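11/07/2020
Workshop notebook, rules development, Dudlow room
Entered by the duty editor

The purpose of this entry is to record the position reached on the campaign rules for Grekance, following the third full playing of the river scenario. Colleagues who have the March draft should treat its sections on supply and on withdrawal as replaced by what is set out below. The section on weather stands, apart from the correction to the fog table given at the end.

Supply was the principal matter. Under the March draft each company drew one supply marker at the start of a season and surrendered it when it marched more than two regions from a friendly town. The effect in play was that both sides remained close to their towns until the last two seasons, and the middle of the map was scarcely entered. The Lykkegaard player held the northern bridges for the entire first half without being approached. This is contrary to the intention of the scenario, which is supposed to be decided along the river.

The rule now being tested allows a company to march up to four regions from a friendly town, provided that it can trace a line of road or river that is free of enemy pieces. A company that cannot trace such a line is marked as short. A short company fights at one less than its printed strength and may not recover losses. If it is still short at the end of the following season, it is removed. The removal is permanent for the remainder of the campaign, although the commander attached to it may be placed with another company at the next muster.

Two points of wording remain open. The first is whether a river line may be traced through a region containing an enemy fort on one bank only. The present text says "free of enemy pieces", and a fort is a piece, so on a strict reading the line is blocked. The map has several regions in which the river forms the border, however, and it is not clear in those cases which region the line is passing through. It is proposed that a river line be blocked only where enemy pieces stand on both banks. The second is whether a line may be traced through a region in which a battle is to be fought that season. It is proposed that it may, because supply is checked before battles are resolved, and the order of play should not be altered a second time.

Points values were reviewed against the new rule. A campaign force is built to 4000 points, as before. Light horse have become more useful, since they are well placed to cut an enemy line, and the cost of a light horse company has therefore been raised to 104 points. No change has been made to heavy horse. The cost of engineers was discussed at length and left alone until there are more results to judge by. The Clonmont list can still field more engineers than any other, and it may prove better to limit the number than to increase the price.

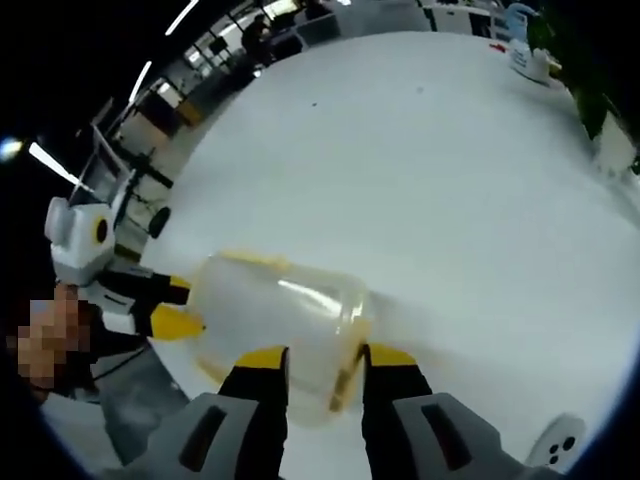
Withdrawal was the second matter. The March draft permitted the losing side in a battle to withdraw into any adjacent region not held by the enemy. Players made use of this to advance by losing: a small company would be sent into a battle that it could not win, and would then withdraw past the victor into open country behind. It occurred twice in the river scenario and once in the hills, and on each occasion the rules as written supported it.

The replacement text reads as follows. "A defeated company withdraws to the region from which it entered the battle. If it did not enter the battle by moving, it withdraws to the nearest region containing a friendly town, fort or company. If no such region lies within two regions' march, the company is scattered and is returned to its owner's muster box." This is longer than is desirable. A shorter form was tried, in which all defeated companies simply withdrew towards their own map edge, but it gave poor results on the island maps, where the nearest edge may lie across open water.

The attacker's advantage is greater under this text than it was previously. In the last playing the attacking side won the deciding battle in the eighth season and the defender had nowhere to withdraw, with the result that the campaign was over well before its twelfth season. A single result of this kind should not be relied upon. If it happens again, the scattered company should be allowed to return at the second muster following its defeat, at half strength, in place of waiting until the third.

Length of play continues to be a concern. The third playing took over 21 hours across its sittings, including the time spent looking up rules. The intention is that a full campaign of twelve seasons should be capable of being finished in four evenings by players who know the game. Most of the lost time arose in the battle step, where small actions were played out in full on the tabletop. It is recommended that any battle in which one side has at least three times the strength of the other be settled by a single roll on the skirmish table, unless the weaker side holds a fort. The weaker side should retain the right to decline and withdraw before the roll is made, and must accept the loss of one strength point if it does so.

The skirmish table itself has been redrawn. The former version used two dice and a column shift for terrain, and players regularly applied the shift in the wrong direction. The new version uses one column for each kind of terrain and no shifts. It occupies more of the page, and the reference sheet will have to be set in a smaller type or carried over to the reverse. The reverse is at present taken up by the sequence of play, which players consult more than anything else, and it would be a pity to lose any of it.

Map corrections. The road between the two southern market towns should be continuous; on the present sheet it stops short of the border. The ford below Dudlow Mill is drawn but not listed in the key. Regions coloured as marsh should be given a pattern as well as a colour, so that they can be told apart from woodland under artificial light. The campaign map as a whole has 40 regions, and the index on the back should be checked against this figure before anything further is printed, as two regions in the east share a name.

Fog table. For a result of three in autumn read "no ranged fire beyond short range" in place of "no ranged fire". The entry was copied from the winter column in error.

Items carried forward to the next session:

River lines and forts: play with the proposed wording and note every occasion on which it is called upon.
Engineers: try the Clonmont list with a limit of two companies.
Scattered companies: keep a record of the season in which each is scattered and the season in which it returns.
Skirmish table: test the new version with players who have not seen the old one.
Night marches: not yet begun. The existing paragraph should be left out of the copies handed to players, as it refers to a scouting rule that was withdrawn.

The box of painted markers is to be returned to the tall cupboard after use. Short markers are red on one side and plain on the other, and the plain side has no meaning in the rules.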